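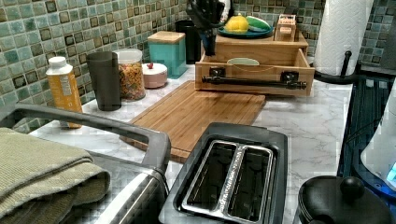 What the Snail Writes on Its Own Shell

The land snail does not keep a diary, but its shell does the work for it. Every few days during the warm season the animal adds a thin band of calcium carbonate at the opening, and each band holds a small chemical memory of the water the snail was drinking at that time. When the summer is dry, the band is different from when it rained. A person with the right instrument can read the bands one after another, from the center of the spiral to the lip.

For three years a small group in Cellville has been doing this reading. They work with one common species, brown and not very pretty, which lives under stones and old boards on the hills north of the town. I went to visit them because I wanted to understand how an animal so slow can tell us something about weather that changes so fast.

The method is old in the sea and young on land. Students of clams and corals have used growth bands for many decades. With snails it was considered too difficult, for two reasons. The bands are very thin, and the snail stops growing when it is too cold or too dry, so the record has holes in it. A snail that sleeps for two months writes nothing for two months.

The Cellville group decided that the holes were also information. If the snail stopped, then something made it stop, and there is a dark line in the shell at this place. They began to collect shells in the spring of the first year, mostly empty ones, and so far they have cut and polished 978 of them. The cutting is done with a thin saw under water. It is slow work and many shells break. The ones that break are kept anyway, in paper envelopes, in case somebody finds a use for them.

Reading the bands

A polished shell goes under a microscope first. The person at the microscope marks the bands by hand on a screen, then a program called Druteo compares these marks with the brightness of the image and suggests corrections. The group wrote the program themselves after they were unhappy with the ones they could buy. It is good with wide summer bands. With the narrow ones from late autumn it still makes mistakes, and a second person always looks at them again.

After this comes the chemistry. A very small drill takes powder from single bands, and the powder is measured for two forms of oxygen, a heavier one and a lighter one. The relation between them depends on the rain, on the humidity of the air and a little on the temperature. To separate these three influences is the most discussed problem in the laboratory. On the day of my visit there were two opinions about it in one room, and both were explained to me with great patience.

The best evidence comes from a slope named Ots, where the group has a weather station at 710 meters. There they glued tiny numbered tags on living snails and let them go again. Some of the tagged animals were found the next year, a few of them less than one meter from where they had been released. Their shells could be compared with the rain measured at the station, day by day. The long dry period of the second summer was visible in almost all of them as one dark line, with crowded bands just before it.

Older shells

The part which interests me most is still at the beginning. In the soil at the foot of Ots there are layers with snail shells of the same species, and the oldest shell dated until now lived 3980 years ago. It has a clear growth record of two summers. Two summers are not a climate, of course, and the researchers repeat this often. But when there are many such shells, from many layers, one can begin to ask how long the dry periods were and in which part of the year they came. Tree rings in this region do not go back so far, and they say little about single months.

There are also doubts. Another team, working in the Zedent valley, has found that snails living in deep shade grow in a different rhythm from those in the open, even when only a wall is between them. For an ancient shell we cannot know if there was a wall or a tree. The Cellville group is now raising young snails in boxes with different light and moisture to see how large this effect is. The first boxes were opened in September, and the shells are waiting for the saw.
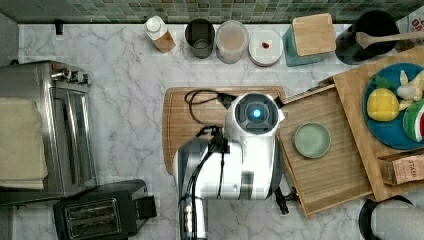

How to Look for Bands Yourself

You do not need a laboratory to see that a snail grows in steps. Take an empty shell, wash it with warm water and an old toothbrush, and let it dry. Hold it close to a lamp and turn it slowly. The fine lines that cross the spiral are growth lines, and where the snail rested for a long time there is often a stronger line or a small ridge - sometimes with a change of color behind it. A magnifying glass helps very much. Please leave the living animals where they are, especially in dry weather, when they close themselves with a thin skin and should not be disturbed.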